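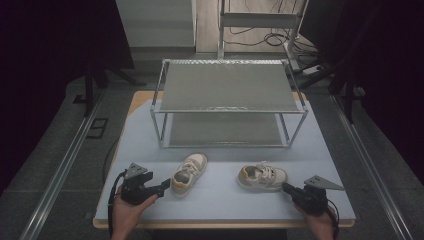

Small Shoes, Small Rack: a hallway gallery
Posted March 7, 2020

I have been tidying the shoes again, and I loved every minute of it! Our pile by the door had reached 17 pairs, most of them outgrown, and the children's ones always end up at the bottom. So this page is all about the littlest pair in the house and the two-tier rack I want to keep them on.

The rack is a simple thing, thin silver tubing with a grey shelf up top and another just above the table. I put mine down as a Seris, though the box is long gone, and it cost me 15 pounds in October. Two tiers is plenty for small feet. Cream trainers with thick soles look so smart against the grey - I could fuss over them all afternoon.

My plan is everyday shoes on the bottom and best shoes on top, toes all facing the same way. It takes a minute at bedtime and the little ones think it's a game.

Then there are the details, which I never notice when I'm hurrying someone out to school. Tiny holes in a neat grid over the toe, grey suede beside the laces, and a dab of mustard yellow at the heel. Lovely chunky laces too, like cord!
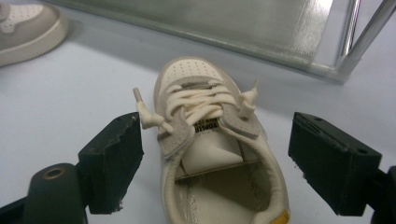
Asfaw writes that suede panels do best with a dry brush before anything damp goes near them, and that laces are easier to wash if they come out completely. I've got a soft brush in the drawer, so I'm trying that next - boots to follow once I've found the other one.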